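Casby Study Chair, Six Weeks In: Long Review

Posted April 10, 2018
Filed under: Kids' rooms, Seating

I should say up front that I don't believe in ergonomic chairs for children. I believe in chairs that fit, and I believe in telling a kid to get up and go outside. So when my daughter's wooden chair finally lost a spindle and my wife came home with a printout for the Casby, I was the wrong person to convince. The printout used the word "posture" nine times. It used the word "returns" once, in small type.

We bought it anyway. I paid full price, the seller doesn't know I exist, and I've had it long enough to have opinions that aren't just about the box.

What you get

The Casby is a gas-lift desk chair in gray with light-blue parts. Ours has the tall back and the separate headrest, and the seat cushion is the light blue. There is a cheaper version without the headrest, which I would have bought if it had been in stock. More on that further down.

It arrived in one carton, heavy enough that I slid it down the hallway on a bath mat. The instructions are a single folded sheet with drawings and no words. Drawing four shows the back attached to the seat with the bolts going in from a direction that isn't possible unless you have already skipped drawing three. I put it together, took it apart, and put it together again. Allow an hour. The wrench in the bag is soft metal and rounded off on the last bolt, so I finished with one of my own.

One armrest squeaked out of the box. I tightened it, it stopped, and two weeks later it was back. A drop of oil took care of it for now.

The seat

The cushion is firmer than it looks. For the first few days my daughter complained that it was hard, and I was ready to pack the thing up. Then she stopped complaining, which could mean the foam gave a little or could mean she's nine and forgot. I've sat in it through a whole evening of fractions and I'd call it fine. I'm not a light man and it didn't groan.

I have less good to say about the color. Light blue is a brave choice for something that lives within reach of a child with markers. The fabric wipes down all right with a damp cloth and a little dish soap, as long as you get to it the same day. There's a spot of chocolate milk from the first weekend that I've made my peace with. If the cover came off with a zipper I'd be a happier reviewer. It doesn't, at least not on ours, and I looked hard.

The back and the headrest

The backrest does its job when the child is leaning on it. That's a bigger condition than the sales page lets on. Watch any kid do homework and you'll see them hunched forward with their nose a few inches from the page, one foot tucked under them. No backrest in the world reaches around to the front. Mine uses the back of the Casby when she's reading for fun or when she's pretending to think.

The headrest I consider decoration. At her height, with the seat where it needs to be for the desk, it sits above where her head goes, and lowering it doesn't get it far enough down. It fits my head quite well. I don't do homework.

The lift

This is the part I'd pay for. The old chair was one height, and the desk is one height, and my daughter keeps changing hers. With the lever we got the seat to where her elbows come level with the desktop in a minute, and it has stayed there. I had expected it to sink. The last office chair I owned sank like an elevator every afternoon, and I measured this one against a pencil mark on the wall for the first 15 days waiting to catch it. It hasn't moved.

Raising the seat for the desk left her feet off the floor, though, and you won't find that on the printout. We solved it with a low step stool from the bathroom. Somebody at Casby could put a footrest in that carton for the price they're asking.

Living with it

The catalog photo has the chair alone on a pale floor beside a desk with one plant on it. Our desk has a teal-blue tissue box on it and a shelving unit above that is crammed to the top with books and boxes, and there's a bed and a wardrobe to steer around as well. A big chair in a room like that is a real thing to think about before ordering. The back is tall enough to be the first object you notice when you walk in.
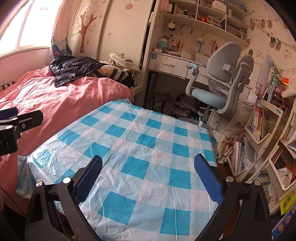

Cremilda Figueiredo wrote to me after I put up my first impressions in March, and she thinks I'm being unfair about the size. Her son's Casby is in a room narrower than a bus, she says, and it bothers her less than the old one did, as it turns in place and he no longer has to drag it backward to get out. Her complaint is with the armrests, which hit the front of her desk and keep the chair from tucking in. She took both of them off in the second week and put them in a closet.

I tried that for an evening. The chair does tuck in closer with the arms off, and my daughter immediately asked for them back. She likes to rest her book on one. So in our house they stay, and the chair sticks out into the room when it's parked, and I walk into it at night. If your desk has a drawer under the top the way ours does, measure from the floor to the bottom of the drawer and compare that with the armrest height before you order. The seller lists the height in the fine print with the arms at their lowest, and only there.

One more thing on room size. A chair with a high back becomes a coat rack the day it arrives. I have removed sweaters, a bathrobe, a school bag and a wet towel from it. The school bag was heavy enough that I didn't like how the chair leaned with nobody in the seat. I've made a rule, and the rule gets followed when I'm standing there.

Against the others

I looked at two alternatives before the money left my account. The Sostik is the one most of the parents at our school seem to have. I sat in it at the store. It's cheaper and lighter and the seat slides forward and back, which I wish ours did, but the lever on the floor model needed both hands and a grunt, and a child isn't going to manage that. Maybe the floor model had been abused. I can only review the one I sat in.

The Cleteo is a plain chair with a gas lift and no claims. No headrest, no talk about spines. I liked it a great deal and would have bought it on the spot, but the lowest setting was still too high for a nine-year-old. In a few years I'd look at it again, and I suspect it would outlast the Casby.

Ekow Ankrah, whose comments on my desk lamp review some of you will remember, swears by an old kitchen chair with a cushion tied on and a phone book under the feet. I can't prove him wrong. His kids sit up straighter than mine.

What I don't believe

I don't believe it improves concentration. The printout said it would. Homework takes exactly as long as before, and the spinning has introduced a new activity in the middle of it. I don't believe the line about it growing with your child "through graduation" either. The lift has room left in it, I'll grant that, but the seat is shallow, and I give it until middle school.

The weight rating on the sheet is 80 kilos. I went over that by a bit the night of the fractions and nothing happened, and I'm not recommending it to anyone.

I also wrote to the shop, Baidoo, about the rounded wrench. They answered in two days, politely, and sent another wrench of the same kind. I haven't needed it yet, and I don't expect much from it when I do.

Should you buy it

If your child has a chair that fits, keep it. If the chair is too low or too high and the desk can't move, a gas lift solves that, and the Casby's is a good one. Get the version without the headrest if you can find it. Budget for something under the feet. Try to talk the family into the darker color.

I'd buy it again on sale. At full price I'd drive over and sit in the Sostik a second time first, with the kid along to try the lever herself.

Good: lift stays where you put it, firm seat, turns easily, doesn't creak under an adult
Bad: headrest too high for a smaller kid, cover doesn't come off, armrests may hit the desk, terrible instructions, no footrest
Score: 3 out of 5, and I went back and forth on the 3

Update, same evening: a reader asks about the casters on wood floors. Ours haven't left marks so far. I put a mat under it the first day and then took it away after a week, since the chair kept catching on the edge. If I see scratches I'll add a note.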